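Staff Resources > Workplace Services > Kitchens and Shared Spaces > How to run a shared morning tea

How to Run a Shared Morning Tea

This guide applies to all staff at the Grevwood office who organise a morning tea for colleagues, whether for a farewell, a fundraiser or a team milestone. It replaces the advice issued on 2023-01-27.

Step 1. Book the room

Bookings are made through Arix, under Shared Spaces. The ground floor room holds 40 people and the level two room holds 20. Allow half an hour either side of the advertised time for setting up and packing away. Bookings made with fewer than 3 working days' notice must be approved by Nyokabi Kashindye in Workplace Services.

Step 2. Send the invitation

The invitation should state the time, the room and whether guests are asked to bring a plate. It should also ask for dietary requirements and allergies, with a closing date for replies. Organisers are not to forward individual replies to the wider group - a summary of requirements is sufficient.

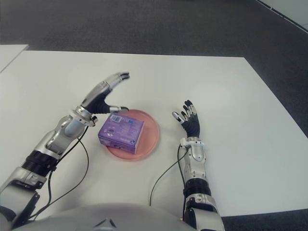

Where guests are contributing food, the organiser keeps a simple list of who is bringing sweet items and who is bringing savoury. In past years almost every contribution has been a cake or a slice, and a short note in the invitation asking for fruit, sandwiches or cheese will usually correct this.

Step 3. Label the food

Every item must carry a card showing its name and any of the common allergens it contains, including peanuts, tree nuts, milk, egg, wheat, soy, sesame, fish and shellfish. Shop-bought items should be kept with their original packaging so that guests may read the ingredients panel. Home-baked items require a card written by the person who made them. Blank cards are held in the second drawer of the level two kitchen.

Gluten-free and nut-free items are to be placed at a separate end of the table and given their own tongs.

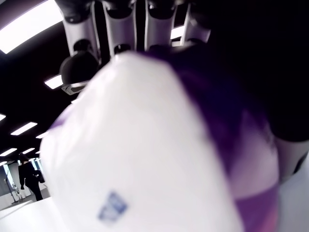

Mhairi Sutherland: Could the guide please mention serving order as well? At the April farewell the gluten-free sandwiches had gone before the coeliac guests reached the table. We now invite those guests to serve themselves first, and it has worked well.

Organisers are encouraged to adopt this practice.

Step 4. Manage chilled food

Cream cakes, quiches, dips and sandwiches with meat or egg remain in the refrigerator until guests arrive. Chilled food that has been out for longer than two hours should not be returned to the refrigerator for later. 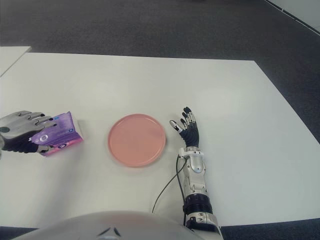

Hot food must be served promptly after heating. Urns are to be filled and switched on by the organiser, and placed at the back of the bench, well away from the edge.

Step 5. Pack away

Wipe down all surfaces, run the dishwasher and put food scraps in the green-lidded bin. Unclaimed platters and containers are kept on the kitchen shelf for one week. Damaged crockery should be reported to Musyoka Simiyu so that it can be replaced.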